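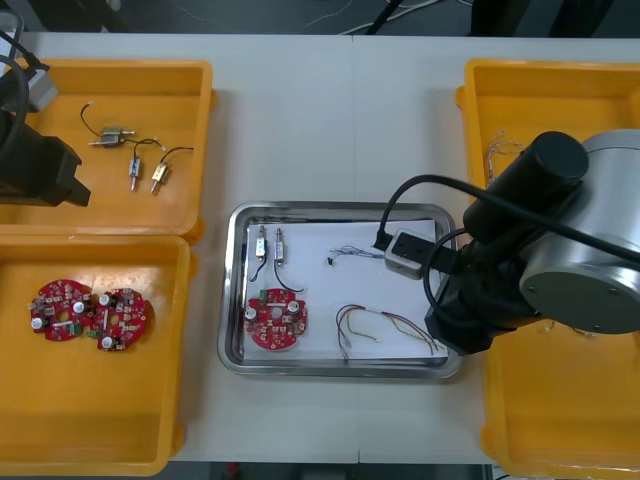 3.2 Sorting and kitting of small parts

Before any of the repair stations in our study could begin work, the parts had to be laid out, and we found ourselves spending far more time on this humble stage than we had planned. Most of the earlier writing on benchwork treats the layout of parts as something already done when the real task begins. The people we spoke with at Kalten saw it quite differently. For them a well-laid bench was half the job, and they were very happy to tell us so at length (Deepika Kotian's notes from the first interview alone run to 10 pages!).

We settled on two families of parts, drive boards and small push-pull solenoids, which sit at nearly opposite ends of what a bench worker has to handle. The boards are broad and flat, with tall components that must not be leaned on. The solenoids are little things, but they trail their leads behind them, and the leads have a way of finding one another. Each worker completed 20 sorting rounds, with a rest of 10 minutes at the midpoint.

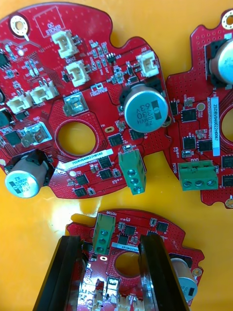 Page last modified: July 6, 2022

Figure 4. Drive boards on the yellow surface, with connectors, capacitors and serial labels facing up.

The boards were identified by the white serial label, which we asked the workers to keep readable wherever they could. A label such as 25DRV040027H0180 is long enough that people seldom read the whole of it aloud, and most of them soon fell into the habit of calling out only the last four digits. We left them to it and wrote down whatever they said. The green screw terminal block turned out to be just as useful in its way, as it gave everyone a shared sense of which way a board was pointing, and several workers used it as a kind of compass when they described a placement to a partner.

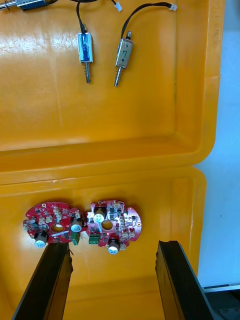

Mixed containers were the part of the study that Sawsan Obeidat and Zhenhua Qiu had argued for from the start, and we are grateful that they did. In a shop of any age, parts of different kinds end up sharing a case, and a method that works only with tidy, single-part trays is of little help to the people who need it. An open case with its lid laid flat offers two places to put things, and with the solenoids on the lid and the round boards side by side in the base, the two families stay apart without a divider. Handwritten marks, like the black 7 on one of the solenoids, gave the workers a short name to use for a part that would otherwise have needed a whole sentence. We kept such marks in our records exactly as written.

Across all sessions we logged 1194 placements, and these form the basis of the comparison in Section 4.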